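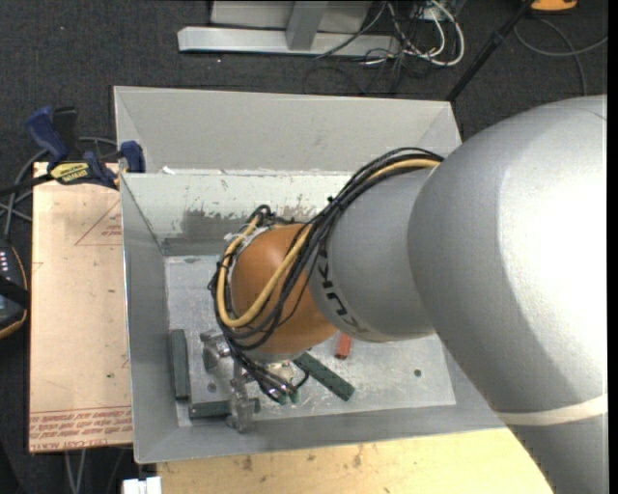 Bin picking at the Rusville shop: gripper trials, round two

Posted 21 September 2022

Round two! If you read the August post you know how round one went (a lot of dropped blocks, and a very short list of things I was happy with). This time I had the KUKA for a longer stretch, a metal bin with sloping sides and a pile of colored blocks to fish out of it, and I finally got to put the two grippers I've been going back and forth on through the same set of picks.

It's only the one picture in this gallery, I'm afraid, but it's my favorite from the whole run, and I've got a lot of notes to go with it. So the lines underneath are longer than usual. Get a coffee.

Reaching into the bin

You get a good look at the reach problem from this side. The arm comes in over the bin with that big orange wrist, the tool hanging off it, and the green blocks sitting wherever they please. One's right up along the left wall, and that's the kind I lose sleep over. The walls slope, so a block near one never lies the way the planner thinks it should, and the wrist is wide enough that you start worrying about the bin before you worry about the block. The little red one near the diagonal green one is its own headache. Two blocks that close, and the fingers want to go exactly where the neighbor is.

The cables

Yes, that yellow hose makes a big U over the wrist. I went through a few routings before settling on a loop. Tight looks tidy and then the last joint turns and everything pulls. Loose is ugly but you get your full rotation. If you're dressing a wrist for bin work, run the joint to both ends by hand speed first and watch the bundle the entire way – I skipped that in round one and paid for it with a connector.

The two grippers

First up was the Narnedari, the two-finger parallel one. It's simple, it's stiff, and I like it a lot more than I expected to. It closes the same way every time, so when a pick goes wrong you know it was the pose and you can go fix the pose. Where it struggles is next to the walls, where one finger needs room that just isn't there.

Then the Gilum, which has longer fingers with a bit of give. It's so much nicer near the walls! It sort of slides down behind the block and takes it. Out in the middle of the bin it was more of a mixed bag, because the give lets a long block swing on the way up, and a swinging block likes to let go at the rim.

Numbers, for those who skip to the numbers

I planned on 1,000 picks split evenly between the two. I got 491 good ones logged before I ran out of time, so I'm not going to pretend there's a winner by percentage yet. The cutoff was 60 seconds per attempt, including the camera shot and the planning, and anything slower went down as a miss even if the block came out in the end. Harsh, I know, but a cell that takes longer than that is no use to me.

The bin itself

People keep asking why I don't use a nice new one. The scratches are the point, really. Bare shiny metal throws reflections all over the depth image, and a scraped floor gives you a different mess from every angle. A matte plastic tote made both grippers look like geniuses and taught me nothing. The holes in the floor are handy too, as landmarks when I'm checking whether the bin has crept. Clamp your bin, by the way. Mine's held at the corner with a bar clamp across the rim, and I check it at the start of every run.

Controller gripes

I ran everything through the Değirmenci I/O box, and it was fine once I'd found the setting that holds the close signal until the next command. Out of the package it drops the signal after a short delay and your gripper quietly relaxes halfway to the drop zone. I blamed the fingers for a whole afternoon. Sorry, fingers.

What I'd try next

Shorter fingers on the Gilum, for one – same give, less swing. I also want to shift the camera so it sees past the wrist, and I want a rule in the planner that takes the block with the most room around it first and leaves the wall huggers until the bin's nearly clear. If you've done this with long thin parts and have a grip offset you trust, leave it in the comments, I'll add it to the list for round three.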